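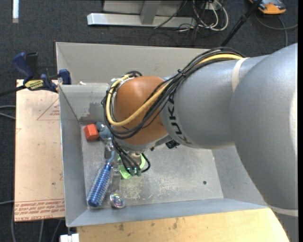

A robot arm reaching into its bin. The cables ride along on top.

The Robot That Had to Be Dressed

Say you want to pick up a toy from a box. You look, you reach, you grab, you complain that it's the wrong toy, and you try again. The whole business takes a couple of seconds and you hardly need to think about it.

Now say you are a robot. Before you can pick up so much as a sponge, a grown-up has to spend a long morning getting you ready. You can't help. You are the one being dressed.

At the Billener workshop, the grown-up in charge of the dressing is Dima Khalaf. She looks after one robot arm and one metal bin, and between them they keep her very busy. A robot and everything it needs to do its job is called a "cell." It's the same word people use for the tiny parts of your body and for rooms in a jail. Engineers had plenty of other words to choose from and picked that one anyway.

Bones, muscles and spaghetti

A robot arm is built a bit like yours. It has stiff parts, like your bones, and places where it bends or twists, like your elbow and wrist. Inside each joint is a motor that does the work of a muscle.

The arm at the top of this page has big grey casings and an orange-brown wrist. The letters on the grey part say KUKA, the name of a company that makes robots. They run around the arm, so you may have to tip your head to read them.

Then there are the cables. Your nerves and blood vessels are tucked away neatly under your skin. Lots of robots keep wires on the inside too, but when you add a new hand to the end of an arm, that hand may need extra cables and hoses of its own, and those often go on the outside. In the picture they are mostly black, with one thick yellow one traveling in the middle of the gang.

This outside bundle has a name that sounds like something you'd wear to a wedding: the "dress pack." Putting it on is called dressing the robot. Dima did not make this up, although she looks pleased every time she gets to say it.

Why you can't just use tape

Try this. Hold one end of a piece of string against your shoulder and have somebody tape the other end to your hand, pulled nice and tight. Now bend your arm, straighten it, and twist your hand over. Either the string pops off or your arm gets stuck.

That's the trouble with dressing a robot. If the cables are too tight, they get yanked when the arm stretches out. If they are too loose, they flop around and catch on things, and a robot is strong enough to keep going when something is caught. It won't say ouch. It will carry on politely until a plug comes out.

So Dima leaves some slack, meaning a bit of extra length, near the joints. Then she ties the bundle in a few places so that the extra length stays where she wants it. Look just along the grey part of the arm and you'll find one of those ties, small and black, with its ends sticking up like rabbit ears.

Once everything is tied, she moves the arm very slowly through all the bends it will need to make. She watches the cables the entire time. Her helper, Remzi Sezer, watches them too, from the other side, with one hand near the big stop button. The first time they did this, the bundle was too short by the width of a cookie. They know because Remzi was eating one and used it to measure.

A hand for every job

The part on the end that does the grabbing is called a gripper. There are many sorts. Some have two fingers that pinch. Some have rubber suckers that work like the ones on an octopus. Some use magnets, which are wonderful for nails and useless for bananas.

Many grippers work by air. A machine called a compressor squeezes air into a tank, and the air rushes through thin hoses and pushes the gripper open or shut. If a hose has a leak, you can sometimes hear it hissing. Dima finds small leaks by brushing soapy water on the place where a hose joins a fitting and looking for bubbles. It is a proper engineering method, and it is also exactly what you do with a bicycle tire.

The bin must not wander

You might think the bin is the easy part. It's a metal box. It just sits there.

Well, it had better. A robot often remembers places as numbers: this far across, this far back, this far down. If someone bumps the bin and it slides over by the width of your thumb, the robot doesn't shrug and adjust unless it has been given a way to notice. It may go straight to the old spot and try to grab the wall.

So things in a cell get bolted, screwed or clamped. You can see a clamp with blue parts at the upper left, where a board meets the bin. It's the same kind of tool people use for holding wood while the glue dries. A robot can cost as much as a house, and there may still be a clamp from the hardware store next to it, doing a fine job.

The sides of the bin slope, too. A ball that rolls against a sloping side can roll back down toward the middle. In a box with straight sides, things like to hide in the corners. Some still manage it. There's a red-orange block in the far left corner of this one.

The checkup

Dima keeps a list, and she goes through it every morning at 8:30, before the arm is allowed to do anything interesting. First the power goes off and gets locked off, so that it can't come back on by surprise. Then she looks for:

cables that are rubbed shiny or flattened
ties that have snapped or slipped
hoses with a kink in them
screws that have wiggled loose
crumbs (this one was added after the cookie)

The list takes up to 45 minutes if she finds something wrong. After every 300 hours of work, the arm gets a longer checkup, when Remzi takes the gripper off, cleans it, and puts it back on. Then the two of them have to teach the robot where its own fingertips are, because the gripper never goes back in quite the same place. Imagine having to be told where your hand is after every bath.

When all that is done, everyone steps back, the power comes on, and the robot reaches into the bin for its first try of the day. Sometimes it comes up holding nothing at all. Dima writes that down as well, and gets out her screwdriver.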